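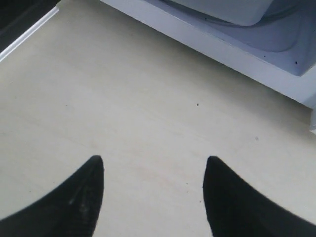

4 min read

Ticket 345: turntable grinds and jumps, plus crumbs I can't explain
Opened by: Paloma Hutchins, Eltilstead
Assigned to: Firouzeh Bakhtiari, Sokau support desk
Status: open, waiting on customer (me!)

Hi Firouzeh, thanks for picking this up so fast. You asked me to keep a running log in the ticket instead of sending you a dozen separate emails, so here goes, and I apologize in advance because I ramble.

The microwave is the small white Midea we bought for the upstairs kitchen. It heats fine. My soup gets hot, my coffee gets hot, no complaints there. The trouble is the noise. Every time the plate goes around there's a grind, then a little clunk, then quiet, then the grind again. With a heavy bowl it's worse. With a mug of water it's nearly silent, and I'd love to know why that is if you have a minute.

The other thing I mentioned on the phone was the specks. I wipe down, I come back, and there are tiny bits again, a dark one in the middle and a few reddish-brown dots so small I only catch them when the light is right. My first thought was that the microwave was shedding something (rust? bits of wheel?) and that's really why I opened the ticket. My second thought was paprika. I put paprika on everything.

Check 1: unplug it and look inside

Done. Unplugged, door all the way open. I left the glass plate leaning up against the back so I could get at the ring underneath. The ring is the black loop, and the wheel I can see at the front left is white. The brown piece in the middle that the plate sits on has a couple of little dots next to it, but I can't see a crack. I gave it a gentle wiggle and it felt snug, though I have no idea how snug it's supposed to be! You asked for the sticker too. There are two of them side by side on top, toward the back on the right, one with a QR code and one with what looks like a tiny barcode. I'll get you the numbers off those when I have my reading glasses.
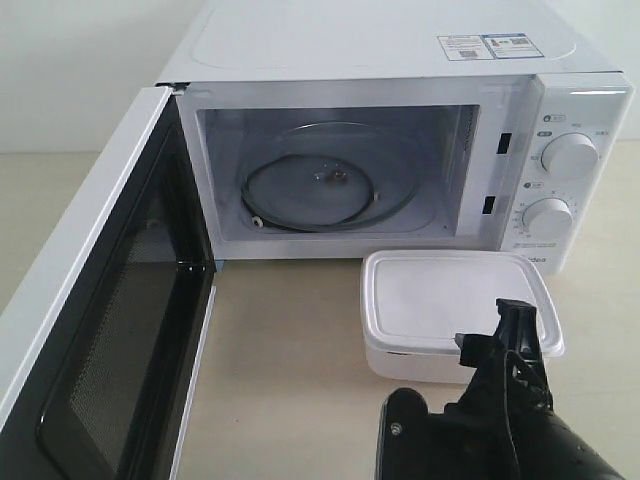 Check 2: wash the ring, put it back, run it with water

Washed the ring and the plate in warm soapy water and dried both. I spun each wheel with my finger, and one was stiffer than the others. There was a hair wound around it, which was gross, and I picked it out with tweezers. Then I set everything back in and ran a cup of water for 2 minutes. No grind. Ran it again with my heavy casserole dish on the plate and got the clunk back, only softer. So, better but not fixed? I'd call it half a win.

Check 3: rule out the machine with the lid

You asked whether anything else nearby could be dropping bits, and I said no, and then I felt silly and went and looked at the little white tub machine (the Tran, with the flip-up lid). I'd never once looked at the inside of that lid. There's a row of dark specks stuck along the rim and some gray marks further down, and smudges on the panel. I haven't cleaned it yet in case you want a better look first. 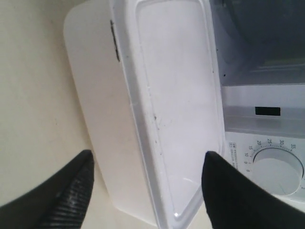 Lid standing open, specks along the raised rim near the middle.

I'm not saying the crumbs come from there. I can't prove it either way. My plan is to wipe the rim with a damp cloth, wipe around the microwave on the same day, then use only the microwave until the weekend and see what turns up.

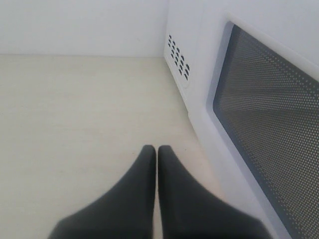
Last updated: 9th December

Firouzeh, I saw your note about the replacement ring. Yes please! If it can ship before January I'd be thrilled. I do want to make sure it's the right one before you send it, so a couple of questions. Do you need me to measure the old ring across, or is the model number enough? And does the brown center piece come with it or is that a separate order?

I'm staying off the casserole dish for now. Mugs and small bowls only.

Still to do on my end: sticker numbers, lid rim, the paprika question.

Paloma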